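From: Charito Galang
To: cell-planning
Date: June 10, 2026
Subject: Re: [cell-planning] Gripper line in the October request

Marnus wrote:
> I have the Drandley quote open next to the draft request. Can we
> drop the second hand-held gripper and put the money into the arm?
> One unit would still let us record pick and place. Also, line 2
> says "table and fixtures" with no breakdown, and purchasing will
> send it back like that. Do you want spares on the same order?

I would keep two. The arm is priced with a single wrist mount, so moving the money there buys a longer warranty and nothing we can use before October. A second gripper changes which tasks we can record at all. Anything where one hand steadies a part while the other handles its cord is out of reach with one unit, and those tasks make up 11 of the 20 on our list.

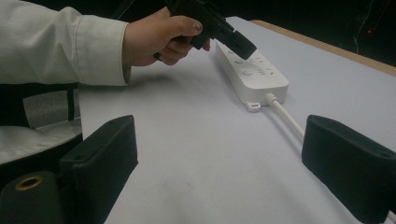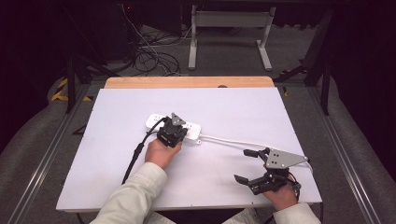
Line 2 needs to be split before it goes to purchasing. I suggest table, work surface, cable management and floor marking as separate entries, each with its own cost code. The table and floor marking can go through facilities. Cable management is the one we left out of the draft entirely, and it should be costed per gripper: in the second picture the left gripper has a black cable running across the board and off the edge of the table, and with a unit in each hand that is two leads to keep clear of the work. I would price an overhead support with strain relief at both ends. The work surface also needs a decision on color. With a white cord on a white board, as in that same picture, contrast is low, and a medium gray mat costs very little. Please add two mats so one can be swapped out for cleaning.

On spares: yes, same order. Fingers and the screws that hold them are wear parts, and a separate order later means a second shipping charge. Two finger sets per gripper should carry us through the first year. I would leave mounting plates off, as the shop can cut those from our own drawing.

Lead time is the bigger problem. Drandley gives 30 working days from receipt of order for the grippers. The Ziółkowski offer is cheaper per unit but excludes the cable set and gives no delivery date, so I can't compare the two yet. I have asked them for a revised offer with cables included. If it doesn't arrive before the request closes, we go with Drandley and note the reason in the justification field.

Mulon storage is a separate request and should stay out of this one. It comes from the IT budget and has a different approver.

Marnus, can you send back line 2 split as above? I will redo the totals once I have it.

Charito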